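4. Setting Up the Zestell Handheld Scanner for Self-Checkout

4.1 Before you start

The Zestell scanner is supplied paired to its charging rack. Units moved from another store must be reset before they will join the Kivi store server. Allow the battery to reach full charge before the first pairing.

CAUTION: Do not reset a scanner with an open basket. Unsent items are lost and cannot be recovered from the rack.

4.2 Pairing a scanner

1. Place the scanner in any free slot and wait for the amber light.
2. Hold the minus key until the display shows SETUP.
3. Enter the installer code. The factory code is 3206.
4. Select RACK, then JOIN. The light changes to green when the server accepts the unit.
5. Change the installer code under SETUP > CODES.

NOTE: If the light stays amber, check that the rack and the server are on the same network segment. Racks with Drostis power modules must be restarted after any change of network address.

4.3 Loading the price file

1. Export the price file from the back office in Risberg format.
2. Copy it to the server folder named IN.
3. Select FILES > LOAD. A file of 4000 lines takes roughly two minutes.
4. Scan one item from each department and compare the price shown with the shelf label.

Lines with a missing department number are skipped and written to the error log. The log holds 1000 entries — older entries are overwritten.

4.4 Basket limits and spot checks

The default limit is 200 items per basket. To change it, select RULES > BASKET and enter a new value.

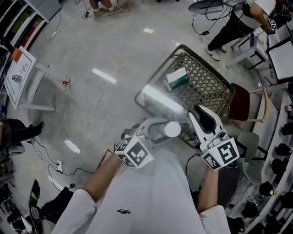
Spot checks are set on the same screen. Enter the check rate as a percentage, then choose PARTIAL or FULL. In a partial check, the attendant rescans any five items. In a full check, the basket is cleared and every item is scanned again at the counter.

CAUTION: A full check cannot be canceled from the scanner. Use the attendant key at the counter.

Comments (3)

Piret Jaunzems
Step 2 in 4.2 doesn't work on our older units. You have to hold minus and OK together.

Vija Jankauskaitė
Same on ours. Also, the price file has to be closed in the back office first or LOAD stays grayed out.

Piret Jaunzems
Closing the file fixed it, thanks. Is there a way to print the error log?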